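Clumex is looking for 5 participants to help us look into a cable fault on the Rinholm two-arm robot. During towel and cloth handling in the kitchen, the cable at one gripper snagged on a rack and the arm carried on moving. The plug was pulled half out and the gripper stopped responding. Staff were clear of it and there were no injuries.
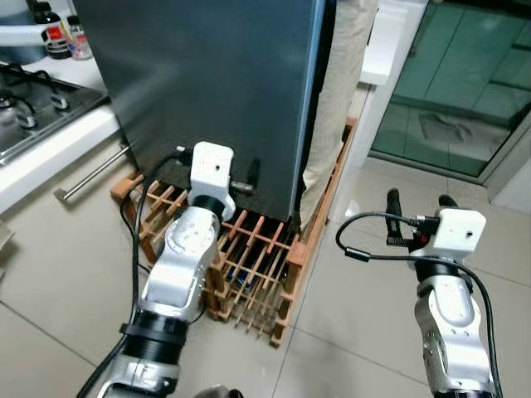 *Both arms at the wooden rack, Dovberg kitchen.*

You will stand behind a marked line, watch the arms work near the rack and the hanging cloth, and press the stop button when you think a cable is about to catch. We record when you press. You don't need any robot experience. 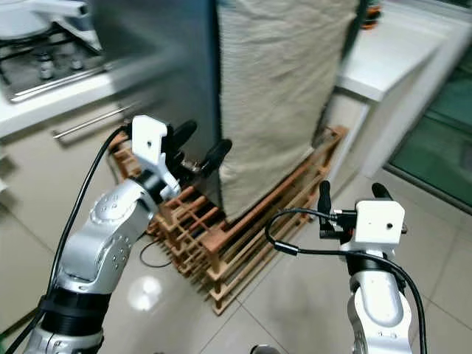
## Who can apply

- Aged 18 or over
- Able to stand for an hour
- Not employed by Clumex or Sabbagh

Sessions take place at Dovberg, room 336, and last 9 minutes each with breaks between. Arm speed is limited throughout.
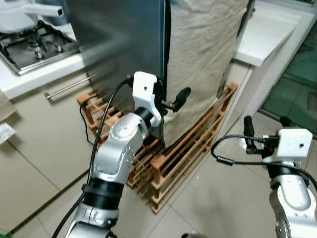 Photos: Clumex / Sabbagh

Lunch and travel are paid. Quote reference 2563 when you apply at the Dovberg front desk. Posted Jul 4, 2021. Results will be sent to participants in December.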